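Prolstead Housing Trust
Progress report to the Papadopoulos Fund: Deposit Support and Lettings Programme
Reporting period: second quarter, to the end of July

1. Purpose of the report

The report covers spending and activity under the second grant instalment. It follows the headings agreed in the grant letter. Figures are taken from the case system at the close of the period and have been checked against the ledger. Cases opened but not yet assessed are left out.

2. Deposit loans

The loan scheme made 222 loans in the period to tenants moving into private lettings in the Prolstead area. The upper limit remains £1,000 per household. Loans are paid straight to the deposit scheme named in the tenancy agreement and are repaid monthly by standing order, with the first payment taken in the second month of the tenancy.

Fifteen loans were in arrears at the close of the period. An arrears case is one where two payments in a row have been missed. Each tenant has been written to and offered a lower monthly payment over a longer term. Four have accepted. No loan has been written off, and we do not propose to write any off before the year end.

Demand continues to come mainly from households leaving shared accommodation. Applications from tenants already in a self-contained flat, who need a second deposit before the first is returned, have risen since the last report. The present rules treat these as a lower priority. We ask the Fund to consider whether a short bridging loan, repayable in full when the first deposit is released, would fall within the terms of the grant.

3. Landlord guarantee

The guarantee covers damage and unpaid rent up to £3,000 per tenancy. Claims are assessed against the check-in inventory. Two claims were received in the period. One was paid in part and one was refused where the inventory had not been signed by the tenant.

The refused claim has led to a change in procedure. Guarantees now start on the date the signed inventory reaches the office, and the landlord is told so in the offer letter. Agents have accepted the change, although Zusell Lettings has asked for a grace period of five working days. This is under review. 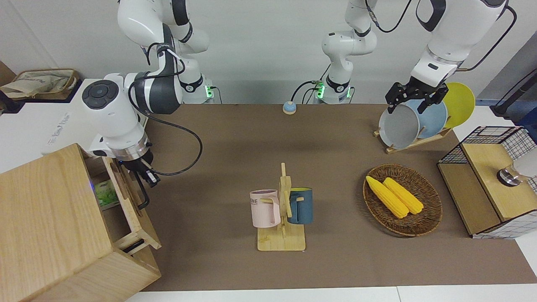
Robot arms at a worktop, with a wooden cabinet at lower left.

4. Case system

The move from spreadsheets to the Tarnix lettings package is complete for loans and partly complete for guarantees. Loan records were transferred in May and balanced to the penny on the second attempt. The first attempt failed on joint tenancies, which had been held as two rows in the old sheet and were read as two separate loans.

Guarantee records will be moved in the next quarter. The work needs each inventory to be scanned and attached to its tenancy. Scanning takes place on Tuesday mornings, when the front desk is closed to callers. The older paper files are in poor order and some carry a previous property address. These are being matched by tenancy start date.

Tsutomu Takagi remains the lead officer for the system and for the quarterly return. Access rights have been reviewed and three unused accounts closed.

5. Spending against budget

Loan capital is on profile. Staff costs are slightly under budget because the part-time assessor post was vacant for six weeks. The underspend has been held against temporary cover for the guarantee transfer, as allowed under the grant letter. Printing and postage are over budget following the reissue of the landlord offer letter. The overspend will be met from general office costs and no change to the grant total is requested.

6. Risks

Rents on one-bedroom flats have moved above the level assumed when the loan limit was set. Where the deposit is more than the limit, the tenant has to find the balance, and several applications were withdrawn at this stage. We have begun to record the size of the gap in each case and will report it next quarter.

The guarantee fund is sufficient for known liabilities. A run of full claims in a single quarter would require a call on reserves.

7. Decisions requested

The Fund is asked to note the position on arrears, to give a view on bridging loans, and to confirm that the third instalment may be released on the usual terms.

Related items
Progress report: first quarter
Deposit loans: notes for applicants
Landlord guarantee: revised offer letter
Inventory form and guidance for agents
Papadopoulos Fund: grant conditions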